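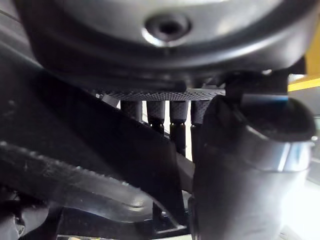 Chapitre 4
Faut-il croire les chiffres de productivité ?

Peu de mots circulent avec autant d'assurance que celui de productivité. Un ministre la veut plus forte, un dirigeant la dit en retard, un consultant promet de la relever avant l'été. Le lecteur de ce manuel fera bien de poser d'abord une question assez terre à terre : qui a compté, et quoi ?

Au sens strict, la productivité du travail rapporte une production à une quantité de travail. La définition tient en une ligne. Les ennuis commencent dès qu'il faut remplir le numérateur. Un atelier qui fabrique toute l'année la même pièce se laisse mesurer sans trop de peine. Un cabinet d'architectes, un hôpital ou un service de réclamations beaucoup moins, et c'est pourtant là que travaille une large part des salariés.

Prenons l'entreprise Usis, qui produit des raccords métalliques. En mai, son atelier sort 2 000 pièces pour 200 heures de travail, soit dix pièces par heure. Le mois suivant, la direction confie le contrôle final à un sous-traitant, Eltine. L'atelier sort toujours 2 000 pièces, mais n'y consacre plus que 80 heures. Le rapport annuel peut annoncer 25 pièces par heure et parler de bond spectaculaire. Les heures de contrôle ont simplement changé d'adresse. Elles figurent désormais dans les comptes d'Eltine, et rien dans le ratio publié par Usis ne permet de savoir s'il y en a plus ou moins qu'avant.

On objectera que la valeur ajoutée corrige ce défaut, puisqu'elle déduit les achats extérieurs. En partie, oui. Encore faut-il la calculer, puis choisir un indice de prix pour comparer deux années. Or cet indice repose lui-même sur des conventions : comment traiter une pièce plus chère et plus durable ? L'économiste Orla Mulcahy, dont nous discuterons les thèses à la section 4.3, soutient que ces conventions pèsent parfois davantage que les variations qu'elles servent à mesurer. Sa démonstration n'est pas sans faiblesses, mais l'objection mérite mieux que le haussement d'épaules qu'on lui oppose d'ordinaire.

Notions à connaître avant d'aborder la section 4.1 : valeur ajoutée, consommations intermédiaires, indice de prix, sous-traitance.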